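Flurari Adds Standby Battery Option for Older Piston Singles

Jul 19, 2020

Flurari has started taking orders for a standby battery kit meant for owners who have replaced their vacuum instruments with electronic ones. The kit, sold as the Rerham, keeps a primary flight display and one navigation radio running for 75 minutes after an alternator failure. It weighs less than the vacuum pump and plumbing it usually replaces.

The Rerham mounts on the firewall shelf or behind the baggage bulkhead, depending on the airframe. A small panel switch has three positions -- off, armed and test -- and a green light shows when the battery is charged. Shops that have already installed a Flurari display can reuse the existing harness. Everyone else will need the longer one, which is ordered separately.

"Most of the calls we get are from people who took the vacuum system out two or three years ago and have been meaning to do something about backup power," said Myfanwy Mostyn, who runs field support for the company. "They want it done at the annual, with the cowling already off."

The first production run is 200 units. Flurari said 392 owners had put their names on the waiting list by the end of last week, so a second run is planned for the fall. Orders are filled in the order deposits arrive, and the deposit is refundable until the kit ships.

Installation is being handled by two shops to begin with, one at Mellor and one at Kemham. Hường Từ, the avionics manager at Kemham, said a typical job takes two days, plus another half day if the old pump is still on the engine. Her shop is booked through July but is keeping a list for cancellations. Customers who fly in and wait should arrange their own lodging, and the front desk has a list of rooms near the field.

The battery must be capacity checked every 12 months and replaced when it falls below the limit in the maintenance manual. Flurari is covering the battery for two years or 1000 flight hours, whichever comes first. The wiring and switch panel are covered for three years.

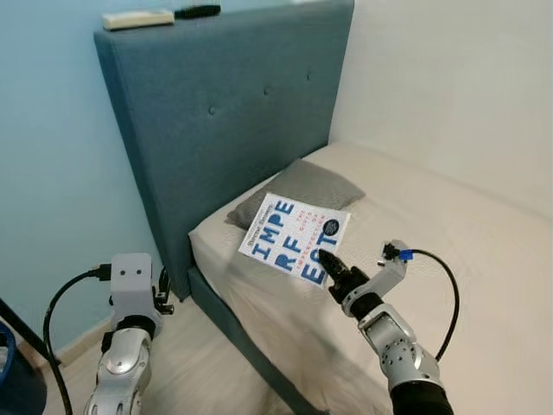 Owners who already hold a place on the waiting list do not need to sign up again. They will get an e-mail with a serial number form, and it should be returned with the aircraft's current equipment list -- a scanned copy is fine.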